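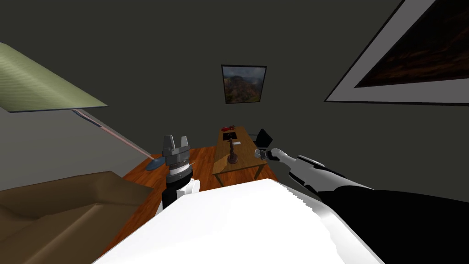 Pintar las paredes de gris oscuro

Llevaba desde la mudanza con las paredes del cuarto pequeño en blanco roto, el mismo blanco que había dejado el inquilino anterior, con las marcas de sus estanterías y dos tacos que no conseguí sacar. Es una habitación interior, con una ventana que da al patio de luces, y por la tarde hay que encender la lámpara para leer. Todo el mundo me decía lo mismo: blanco, lo más blanco posible, para que parezca más grande. Lo probé durante dos inviernos y lo que tenía era un cuarto pequeño y blanco con sombras sucias en las esquinas.

La idea de oscurecerlo me la dio Graziella Greco, que fue mi vecina de rellano en la otra casa y tiene el pasillo en un verde casi negro. Su argumento es que una habitación con poca luz no se arregla con pintura, así que conviene elegir un color que quede bien con poca luz. No me convenció del todo hasta que en diciembre pasé una tarde en su casa y me di cuenta de que no había pensado en el tamaño del pasillo en ningún momento.

Compré tres botes de muestra en Galli, la tienda de pinturas que hay junto al mercado. Dos eran grises y uno azul. Pinté cartulinas grandes y las fui cambiando de pared durante una semana. El azul lo descarté la primera noche, porque con la bombilla cálida se volvía verdoso. De los grises, el más claro parecía cemento por la mañana. El oscuro cambiaba poco de una hora a otra y eso es lo que me decidió. En la carta se llama Porindale, nombre que no me dice nada.

La preparación me llevó más tiempo que la pintura. Masilla en los agujeros, lija, otra pasada de masilla donde la primera se había hundido, lija otra vez. Los tacos los acabé metiendo hacia dentro con un martillo y tapando por encima. Después imprimación. Si vais a pasar de blanco a oscuro, pedid que os tiñan la imprimación de gris; a mí me lo hicieron sin recargo y creo que me ahorró una mano. Aun así di dos, y una tercera en la pared de la ventana, donde la luz entra de lado y se notaba cada empalme del rodillo.

Un consejo sobre el acabado: mate, pero del lavable. El mate normal en un color así guarda la marca de cualquier roce. Lo sé por el hueco de la puerta, que pinté con un resto de mate barato y que ya tiene una franja brillante a la altura de la mano.

El suelo era lo que más me preocupaba. Es de madera, tirando a naranja, barnizado hace muchos años, y siempre me había parecido feo. Pedí presupuesto para acuchillarlo y me dieron 385 euros, mover los muebles aparte. Decidí esperar a ver cómo quedaba con las paredes nuevas y sigo esperando. Al lado del gris el naranja se ve más marrón, más tranquilo, y es lo único cálido que hay en el cuarto. Con el blanco competía. No sé explicarlo mejor.

Con el techo dudé bastante. Maksym Pavliuk, que me ayudó con los cortes altos porque yo no me llevo bien con las escaleras, era partidario de pintarlo también. Yo lo dejé blanco – en parte por cansancio, en parte porque ya no quedaba pintura – y ahora pienso que tenía razón él. Hay una raya muy dura donde se juntan los dos colores y la vista se va allí. Quizá en primavera.

La luz ha sido la otra mitad del asunto. Quité el plafón del centro, que dejaba todo plano, y puse una lámpara de pie Madis de segunda mano y un flexo en la mesa. Me costó 40 euros la lámpara, con la pantalla verde pálido. Con dos puntos bajos de luz las esquinas se quedan oscuras y no molesta, porque la pared ya lo era. Lo que sí hace falta es una bombilla un poco más fuerte de la que uno usaría en una habitación clara. La pared no devuelve casi nada.

Inconvenientes, para quien se lo esté pensando. El polvo se ve más, sobre todo encima del rodapié. Cualquier desconchón enseña el blanco de debajo, así que conviene guardar un tarro de cristal con un poco de pintura y un pincel fino. Las cortinas que tenía, de un crudo muy claro, ahora parecen una pantalla de cine y habrá que cambiarlas. Y si algún día dejo el piso tendré que volver a pintarlo de blanco, cosa que prefiero no calcular todavía.

Uso el cuarto más que antes. Por la noche leo allí en vez de en el salón, y he bajado del altillo la butaca que no sabía dónde poner. Para el dormitorio, de momento, nada: le da el sol hasta las 6 de la tarde y el blanco le sienta bien.

Si alguien ha pintado un techo oscuro después de las paredes, que me cuente cómo hizo para no manchar el borde. Tengo la cinta comprada pero me da miedo que se lleve la pintura al quitarla.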